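Lerkbridge Student Robotics Board > Project Help > Bin picking for the Grukard challenge, thin objects

trundgate_lab
Posts: 52
Joined: September

Our senior project group is doing the mixed bin task for the Grukard challenge. The robot has to take objects out of one bin and put them in the bin behind it, one at a time, with no help from a person. You get points for each object moved and you lose points for a double pick or a drop outside the bins.

We log every attempt. Right now we have 2456 attempts in the log, and most of the failures are thin things lying flat. Boxes and balls are fine.

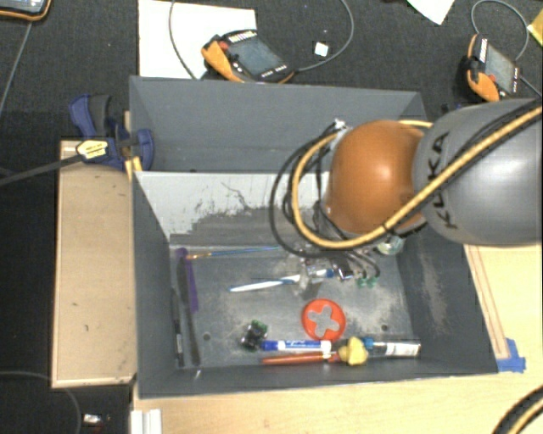

Our grasp planner takes a depth picture, looks for edges it can close on, and ranks them. It does well when an object stands up off the floor of the bin. With the pen over by the left wall, or the purple strip with the utensil lying partly on top of it, the ranking is close to random. The paintbrush gives it trouble too. Has anyone had luck with flat objects without changing the gripper? We have two weeks until the design freeze.

tagle_fan
Posts: 200

What is your depth noise at bin floor height? If it's more than the thickness of a pen you will never see the pen in depth. Use the color picture for finding objects and use depth only for the approach height. Our club did this last year and it helped a lot with markers.

trundgate_lab

It is more than the thickness of a pen, yes. We average several depth pictures and it is still bad near the walls. We do have a color camera but so far we only use it for the log.

motorcontroller

I disagree with going to color. You would need labels for all those objects and the contest brings ones you haven't trained on. With two weeks left I would work on the motion. Go down until you touch the floor, back off a little, then close. A slow close along the floor will pick up a marker even if your height is off.

tagle_fan

You don't need labels for every object. You only need "floor" and "not floor." The floor is grey and nearly everything in there isn't. Background subtraction would get you most of the way.

motorcontroller

Look at the dark utensil on the left. Dark thing, dark grey bin. Subtraction is going to miss that, and the scuffs will give you false hits.

tagle_fan

Then it misses one object. They are missing all the thin ones now.

pallet_jack

For the ones along the wall, check the rules on pushing. When we entered, you were allowed to slide an object away from the wall before grasping it, and it didn't count as an attempt as long as nothing left the bin. We put in a push move for anything too close to a wall and our score went up more than from any planner change.

Also, how is the bin held down? If you push with it loose, your calibration goes off.

trundgate_lab

The rear bin has a bar clamp on it. I read the rules again and pushing is allowed, but it counts against the time limit.

Plan for this week: floor touch first, since that is only a change to the motion script, then the push move. If there is time left I will try floor / not floor on the pictures we already logged. We can test that without the arm.

motorcontroller

Set a force limit before you try the floor touch. Start low. We cracked a fingertip on the first day.

trundgate_lab
2023-11-05

Update. Floor touch is in and markers are much better. Pens next to the wall still fail almost every time, so the push move is next. Floor / not floor on the old pictures found most of the thin objects but also a lot of scratches. I set a minimum size and that removed the small ones. The long scratches still come through.

tagle_fan

Check the long ones against a picture of the empty bin. Scratches stay in the same place.

pallet_jack

Retake that picture every so often though. You will be adding new scratches with the floor touch.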